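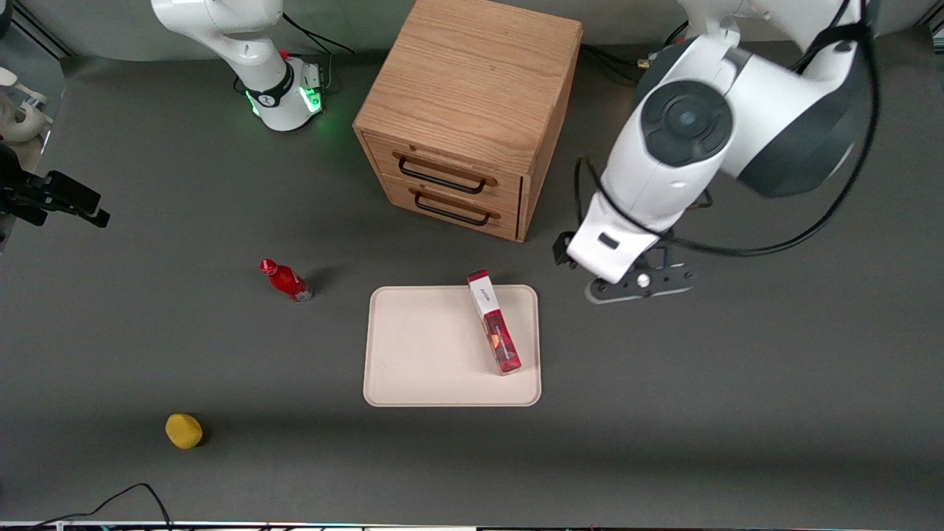
Ha-neul Tak asked in the first round of review why the tray and the cabinet are listed as separate destinations when both are storage, and whether one "put away" label would do. They stay separate. An item on a tray remains in the open and can be picked up directly; an item in a drawer requires the drawer to be opened first.

Kullarton Tabletop Tidying Set, data card

Version: 9
Date: Wednesday, September 11, 2019
Maintainers: Soo-ah Tak, Min-kyu Han

Contents
The set covers the sorting of small household items on a gray tabletop. The furniture is a light wooden cabinet with two drawers and black bar handles. A light-colored tray is used for items left in the open. Items include a red and white cardboard box, a red bottle and a small yellow ball.

Labels
item: object being moved
source: table, tray, upper drawer, lower drawer
destination: same values as source
drawer_state: open, closed, unknown

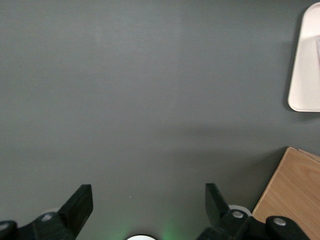
A destination is assigned only when the item has been released and is at rest. If an item is lying across the tray rim, the destination is "table" and the note field is set to "rim". Use "unknown" for drawer_state when the drawer front is out of view. Do not carry the value over from an earlier view.

Changes since June
The label "container" was removed. Entries that used it were relabeled by Ju-won Choo as tray or drawer. Entries that could not be resolved are in unresolved.csv and are excluded from the default split.

Known issues
Bottles have no upright/on side field. Balls that roll after release are labeled by final position, so source and destination can both read "table".

Send corrections to Min-kyu Han with the entry number and the field name.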